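Home | Bath & Hair | Kitchen | Reviews | Contact

Flaravon Paddle Brush, Light Blue: Review After 2 Months

I bought this brush to replace an old Esow that had lost most of its bristles on one side.

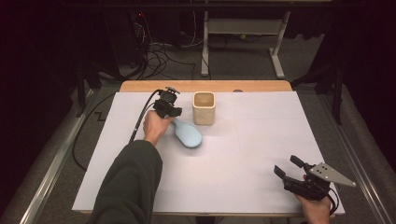
The Esow lasted me four years, so I wanted something close to it in size. The Flaravon has an oval paddle and a dark bristle pad, and the head is a little wider than what I was used to. My hair is thick and goes past my shoulders. It takes me fewer strokes to get through it in the morning.

The blue head is smooth and wipes clean with a damp cloth. The handle is comfortable but gets slippery if you have conditioner on your hands. I dropped mine on the tile twice in the first week and it did not crack.

Cleaning the pad is the weak point. Hair winds around the base of the bristles and you need a comb or a pencil to lift it out. Don't soak it. Water gets in behind the pad and takes a full day to drain.

It does not fit in a drawer organizer. I tried keeping it handle down in a square speckled cup from Sastry, but the brush is top heavy and tipped the cup over, so now the cup stands empty and the brush lies next to it.

The store in Riselville had the pale pink one too, same price.

Good: size, easy on tangles, wipes clean
Bad: slippery handle, pad is slow to dry

4 out of 5. I would buy it again.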